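Courses > Automation Planning > Handouts > Unit 4: Equipping a Small Manipulation Lab

Unit 4 handout: Budgeting for a demonstration station
Instructor: Eetu Suominen
Revised 7/24/25

Welcome back, everyone, and thank you for the very lively messages after Unit 3 (I read all of them, even the long one on warranty law). This week we leave the big arms alone and turn to the part of the budget that people tend to scribble in at the last minute: the station where a person collects demonstrations by hand. It looks cheap next to an arm, and in a way it is, but I have watched more than one group run out of money over it, and I'd like you to be the group that doesn't.

1. Start with the task list

Before you open a single catalog, write down what the grippers will have to pick up. Bottles, boxes, cloths, tools, whatever it may be. Jaw opening and finger shape follow from that list, and so does price. Our sample buyer, the Hanura workshop, wrote its list after ordering, and half of the fingers it bought were too narrow for the household items it wanted to handle. A sad afternoon, and a restocking fee on top.

2. The main lines

For the class exercise, please use these figures, all in dollars and all before tax:

Pair of hand-held grippers with cameras (Rondura quote): 3,000
Computer for recording (Edach quote): 1,805
Cables, mounts, tape, paper and small parts: 400

Add them up yourselves and bring the total with you. You'll notice that I have left out the table. Most of you will find one down the hall, and if you do, please still write it in at zero so that the next reader knows it was considered and didn't just get forgotten!

The Rondura quote covers the pair and its first set of fingers. Spare fingers are a separate line. So is shipping, which in this case was quoted for one box and billed for two, so do ask. The competing quote from Gentile came in lower but left out the cameras, and once you put those back in you are comparing much closer numbers than the cover page would have you believe. Whenever two quotes differ a lot, lay them side by side and look for the missing line before you get excited.

3. Things that get left out

Cable length. Measure from the hand, at full reach, down to the floor and over to the computer, and then add slack. People measure in a straight line from table to computer, and people's arms are not straight lines.

Storage. Recordings with video fill drives much faster than you'd think. Work out one hour, multiply by your planned hours, and only then choose a drive.

Objects. They wear out, they leak, they get their labels rubbed off. A modest yearly amount will do, but please give it a line of its own.

Operator time. This one is the big one over the life of the station. In our exercise the plan calls for 16 hours a week of recording, and you'll want to price that at your own local rate, including breaks and the time spent putting things back where they started.

4. Floor space and room planning

I always ask students to draw the floor as well as the tabletop, with the power, the computers and the operator's own two feet on the drawing. The equipment list says very little about where things go, and a station that fits nicely on paper can still be miserable to work at. Each gripper in the setup at the end of these notes has its own black cable, one looping over the left hand and down past the arm, the other running over the right wrist, so allow for both when you plan the operator's side of the table. Then look behind the table, where the computers and a small power supply are standing right on the floor with cables spread around them. A low shelf and a few cable covers would go under small parts in your budget, and I'd be pleased to see them there. Bring your drawing along with your total, in pencil if you like, and we'll go over them together.
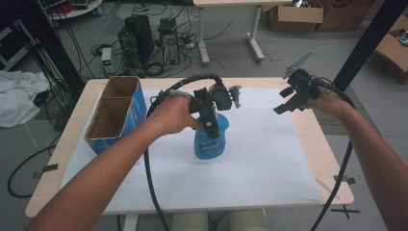

Filed under: Course Materials, Purchasing and Planning, Robotics

Related handouts
Unit 2: Reading a Vendor Quote Line by Line
Unit 3: Warranties, Service Plans and Spare Parts
Unit 5: Lease or Buy?
Worksheet: Yearly Running Costs for a Shared Lab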